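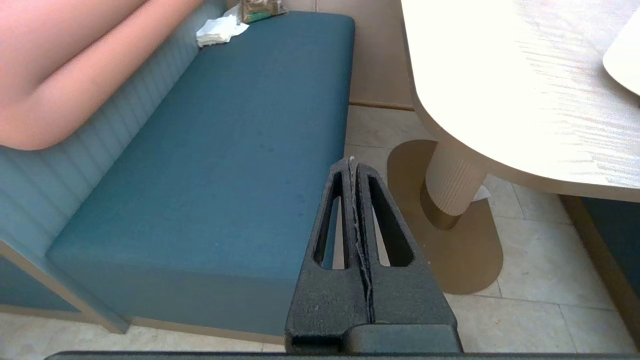 Figure 1. Built-in banquette seating.

Why Do People Pick the Bench? Seating Choices in Postham Cafes
Eleni Ristić and Milovan Stan
Project supervisor: Zdenka Zupan
June 6, 2026

1. Where the idea came from

We both study in cafes a lot (too much, according to our grades), and we kept noticing that the fixed bench along the wall fills up before the chairs do. Milovan thought it was about the cushions. Eleni was sure it was about having your back to something solid. We argued over it for weeks and then realized we had a project!

2. What we did

In April we watched people come in and sit down at two places, Gruvwood and Cunha. We only recorded first choices, made while both kinds of seat were still free, and we ended up with 383 of them. We also handed out a one-page survey and got 105 back, many with long notes in the margins, which were our favorite part of the whole project.

Getting the sheet right took three tries. Our first version had a box for "mood," and neither of us could ever agree on what to put in it.

3. What we found

People on their own went for the bench far more often than pairs did. Pairs split up in a way we hadn't expected: one took the bench, the other took the chair across, and very often there was a short polite fight over who got which. Groups of four or more mostly wanted a loose table they could drag around.

On the survey, the top reason for choosing the bench was being able to see the room. Space for a bag came second. Cushions were well down the list, so Eleni wins that one. The main complaint was getting out from the middle when both neighbors are eating, and several people also said the table is always a bit too far away.

Vasilis Delić, who runs Cunha, told us he would put in more bench tomorrow if he could, but it makes the floor hard to rearrange for music nights. We would love to follow that up.

4. Problems

Cunha has its outlets along the bench wall and Gruvwood has none there, so the laptop crowd pulls our Cunha numbers upward. We should have noted who plugged in. Rainy days also brought in big coats, and a coat takes up a whole place.

5. Next steps

We want to repeat the count in the library at Stestby, where the benches have no tables at all, and add a column for outlets.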